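Demonstration collection (assembly board)

Demonstration collection is the gathering of recorded examples from which a learning system is trained to do a manual task. In assembly work the examples are usually made by a person who steers a pair of robot arms through the task while joint positions and camera views are stored together. One complete attempt is called an episode.

The Histus collection, begun in Burnetville in February under Oriana Barrientos, used two arms with multi-fingered hands and a single white board. Raised plates on the board carry pegs, holes and slots, and blocks stand beside them.
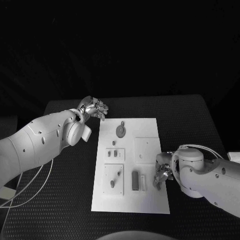 Operators worked in sessions of 27 episodes. Starting positions were changed between episodes so that the system would not simply memorize one layout. Failed attempts were kept but labeled separately — a practice taken over from the earlier Pusden set, where they had been thrown away at first and later missed.

The first release, dated 10/02/2023, held 400 episodes. Blagoje Janevski, who checked the labels, removed 51 from the training portion, mostly for gaps in the joint record. These remain available on request.
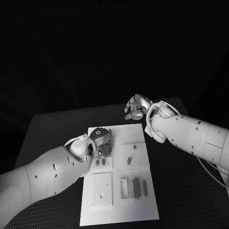

Both hands held over the assembly board, with pegs standing on the small plate.

Later sets follow the Szalai naming scheme, in which each episode carries the operator's number and the order of parts handled.

See also: Teleoperation; Imitation learning; Peg-in-hole task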